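Fusevov Worktop Surfaces: data card

Summary

Fusevov is a collection of records on the condition of pale wooden worktops and table surfaces in shared workrooms. It was compiled by the Demirden workshop programme and is maintained by Darius Bite. The collection holds 161 entries drawn from 16 surfaces at two sites, Fosero and Trương. Each entry consists of a picture, a short condition note and a line in the accompanying table.

Purpose

The collection was set up to support decisions on the care and refinishing of timber surfaces. Workrooms at both sites are used for model making, bookbinding and general repair, and their tables had previously been sanded on a fixed rota with no written account of their state. The records allow staff to compare surfaces and to judge whether a board should be cleaned, sanded or left alone. They may also be used in teaching, particularly for the recognition of grain and surface marks.

Contents

The main folder is divided by site and then by surface. Every surface has a short code, which is repeated at the start of each entry. The table contains the following fields: surface code, site, general tone of the wood, grain, finish, marks, adjoining parts and remarks.

Tone is recorded in plain words such as pale, tan or orange-brown. Species is not recorded. Many of the boards were bought second-hand and their origin could not be established, and the contributors were asked not to guess from colour.

Grain is recorded by its general course across the board. The terms in use are straight, curved, arched and mixed. Where an arched figure is present, the note should say whether the lines are close together or widely spaced. 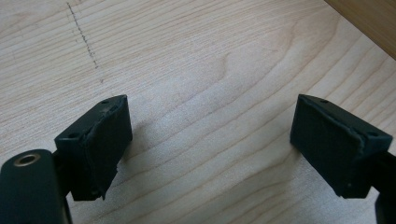
Marks are entered under one of four headings: pencil or similar, scratch, stain, and natural fleck. A grey dotted or broken line is entered under the first heading unless it can be felt with a fingernail, in which case it is entered as a scratch. Natural flecks within the grain are noted once for the whole surface. They are not to be treated as damage, and no cleaning should be ordered on account of them.

The field for adjoining parts covers raised edges, side boards and any neighbouring piece of a different colour. Contributors should describe what adjoins the surface without stating how it is fixed, unless the fixing has been inspected from underneath.

Method

Notes were made in February, in daylight where possible. Surfaces were not wiped or polished beforehand. A second reader checked 50 entries against the boards themselves and amended 14 of them. Most of the amendments concerned finish, where "matte" and "satin" had been used loosely. The guidance now asks for "matte" wherever the sheen is faint.

Known limitations

Dark timber is not represented. Painted and laminated tops were left out at the planning stage. Entries from Trương are shorter than those from Fosero, and several lack a remark on adjoining parts. A picture may show only a small area of a board, and the condition of the whole should not be inferred from it.

Use and corrections

The collection may be used for teaching and for internal planning with acknowledgement to Demirden. Corrections should be sent to Darius Bite, quoting the surface code and the field concerned. Amended entries keep their original code, and the earlier wording is retained in the remarks field.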